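Automation at Work, Unit 2: Who Teaches the Machine?

Koltex packs bottled goods at its Penudville site.

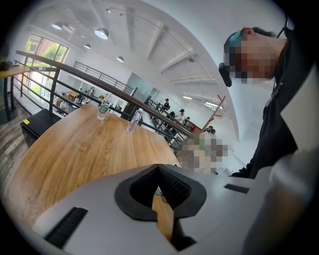

Before a robot can take over a picking job, a person often does the job many times with a hand-held gripper. At Koltex, 262 packers were asked about this work in September. Of these, 91 said their job title no longer matched what they did all day.

Points for discussion:
- Should recording work be paid at the packing rate?
- Who owns the recordings?
- What training should packers get before the line changes?

Read the Rukwood case before class.

Rukwood Course Office | Copyright 2019 | Back to top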